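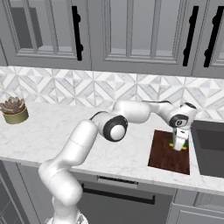

Who Comes to the Annual Meeting? Member Participation in the Eswood Civic Association

Final report, Seminar in Local Government and Civil Society
Submitted by Afroza Selvanayagam

1. Background

The Eswood Civic Association is a voluntary membership body that speaks for residents before the Lunham town council. Its rules require one general meeting a year, at which members elect officers and vote on resolutions. The present rules set the quorum at 20 members. The association had 1206 paid members when this study began in September, and 83 of them signed the attendance sheet at the most recent general meeting.

This report asks why so few members take part and whether the resolutions passed can fairly be said to represent the membership. It does not take a position on any resolution. 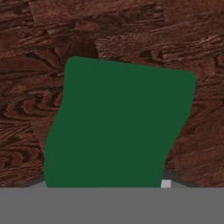 2. Method

The minutes and attendance sheets held at the association's office on Brabec Street were read in full. A short mail questionnaire was then sent to members who had given the office a postal address. Interviews were held with members who agreed to be contacted again. One interview was ended early at the member's request and has been left out.

The questionnaire did not ask how members vote in town elections. Several people volunteered this information, and it was not recorded.

3. Findings

The most common reason given for staying away was the hour. The meeting is called for Saturday at 9 a.m., when many members who work in shops or restaurants are on shift. The second was notice: the agenda is posted at the office but is mailed only on request.

Members who did attend were mostly satisfied with the debate itself. Their complaints concerned late motions -- those handed in on the day and voted on without a written text. The resolution on the Stista bus route was passed in this way. 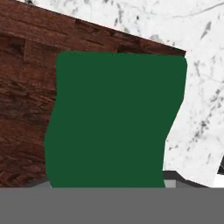
One member wrote that she had supported the bus resolution but would have voted against it had she seen the wording, and that a show of hands left her no time to ask. Another felt that written texts would only make the meeting longer.

4. Recommendations

The quorum should be raised, and it should be stated as a share of paid membership. Motions should be filed in writing before the agenda closes, with an exception for urgent matters approved by the meeting. The agenda should be mailed to all members.
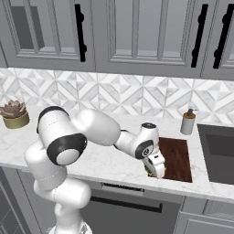 Figure 4. Countertop with cutting board.

5. Limits of the Study

Members without a postal address on file were not reached. Attendance sheets for earlier years are incomplete, and no trend over time is claimed.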